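Sigita Hunt has no plans to give her daughters a speech about following their dreams.

The actress, who plays the harbor pilot Ikberg in the drama "Holtance," told our newsletter in January that she gets uneasy when people ask what kind of women she wants her girls to become. They are 4 and 7. She would like them to finish their breakfast.

"I get asked that on every press day," Hunt said. "I want them to be decent to other people and to be able to say no without a stomachache. I was 30 before I could do the second one."

Hunt grew up in a house where money was short and talking about it was not allowed. She has gone the other way with her own children. The older one knows what her mother is paid for a day of voice work, and she knows what the rent was on the first apartment Hunt had on her own, which came to $862 a month and took most of what she made. The younger one mainly wants to know if there is a pool.

Her husband is home full time this year while the third season of "Holtance" is being shot. Hunt said the questions about that arrangement are always put to her and never to the men she works with, several of whom have three or four kids.

"They get asked about the stunts," she said. "I did the same stunts."
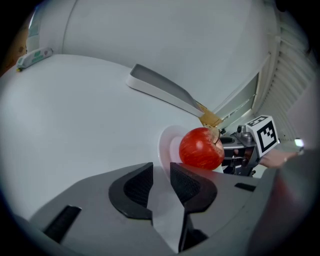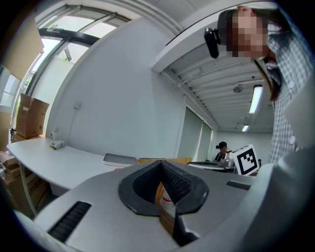 An apple, and a person in a plaid shirt in a bright office with white walls.

The season has 40 more shooting days to go. Much of it takes place on the water, and Hunt spent the fall learning to handle a small boat. Her teacher was Subira Mwakyusa, who also plays the harbormaster's sister and has been sailing since she was a child. The two had never met before the first season and now share a trailer by choice.

Mwakyusa has no children and said she is asked about that just as often. "Sigita gets 'How do you do it all?' and I get 'Don't you want it all?'" she said. "We compare notes at lunch."

Both women have put their names to a small fund that pays for child care on film sets. It gives crew members up to $1,000 per production, and the money goes mostly to people in hair, makeup and wardrobe, where the call times are earliest. Hunt put in the first check. She said the idea came from a makeup artist who had been driving her son to a relative's house at 3:30 in the morning.

As for what the girls make of their mother's job, Hunt said they have seen one scene, in which she falls off a dock. They asked to see it again. The older one then wanted to know whether the other actress had said sorry for pushing her.

"She had, between takes," Hunt said. "So that was fine."

The third season of "Holtance" is due to be released next year.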